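Ondach Simulated Demonstration Pack

For people whose learning system has run out of things to copy
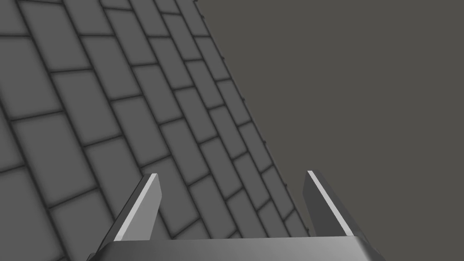
Gathering demonstrations on a real arm is slow, and the arm always wants servicing the week before a deadline. The Ondach pack lets your operators do the steering in simulation, with the view taken from behind the gripper, and saves each attempt as a training example. The backgrounds are plain on purpose. Grey tiles laid brick-fashion, a flat dark background past the edge of them, two fingers standing wide open: your model will not be distracted by the decor. Those who want pot plants should see the Bavham add-on, sold separately and priced accordingly.

What you get

Licence for 2 operator seats
57 starter tasks, from "reach" to "put it back where you found it"
Recording at 25 steps a second, with finger opening saved alongside each view
Export tool for the usual training formats, and one unusual one that a customer in Skuvthorpe insisted on

Marking attempts

Every attempt is kept until an operator marks it good, poor or bin. Please use all three. A set made up entirely of good attempts teaches a system very little about recovering from a fumble, and your operators will fumble, particularly after lunch. Poor attempts can be trimmed in the Lamptey editor (included), which also undoes the trimming when you regret it.

Needed at your end

A desktop computer with a decent graphics card, a hand controller and a chair somebody can bear for an hour. Laptops will run it, loudly.

Trial and returns

The trial lasts 60 days and includes every starter task. Recordings made during it are yours to keep. Controllers may be returned if unused, and we do check the thumbsticks for crumbs.

New tile colours are due in November. They are also grey.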